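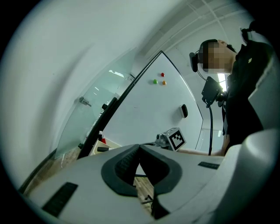

4. Mounting and First Use of the Metier Wall Board

Read this section in full before hanging the board. Two adults are required for steps 2 through 5. Keep the carton until the board is in its final position.

4.1 Mounting

1. Choose a flat, dry section of wall at least 50 cm from any radiator or heating vent.
2. Hold the board at the desired height and mark the four corner holes in pencil.
3. Drill the holes and insert the plugs supplied in bag A.
4. Drive the upper screws, leaving 4 mm of each exposed, and hang the board on them.
5. Fit the lower screws and tighten all four by hand. Do not use a power driver for this step.

CAUTION: The plugs in bag A are intended for brick and solid concrete. For hollow walls, order the Zasdale fixing kit, sold separately.

Note: A board that will be moved between rooms may be used on the Forketti floor stand. See Section 6. 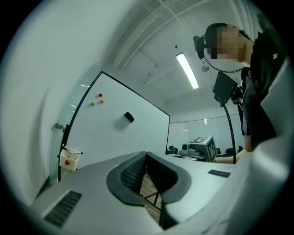 4.2 Preparing the Writing Surface

1. Peel off the clear protective film, starting at an upper corner.
2. Wipe the surface with a soft cloth dampened with clean water, then dry it.
3. Wait 20 minutes before writing on the board for the first time.

Use dry-erase markers only. Should permanent ink be applied by mistake, use the Vukčević board cleaner and rinse the area afterward. Solvents, scouring pads and bathroom cleaners will damage the coating and void the warranty.

4.3 Care

Erase all writing at the end of each working day. Ink left in place for over 300 hours may stain. Wash the eraser pad in lukewarm water once a month and let it dry fully before use. Check the lower screws each January and retighten as needed.

CAUTION: Small magnets are a choking hazard. Store spare magnets out of the reach of children.

Metier Product Support, Zasdale | Contact us | © Metier. All rights reserved. | Back to top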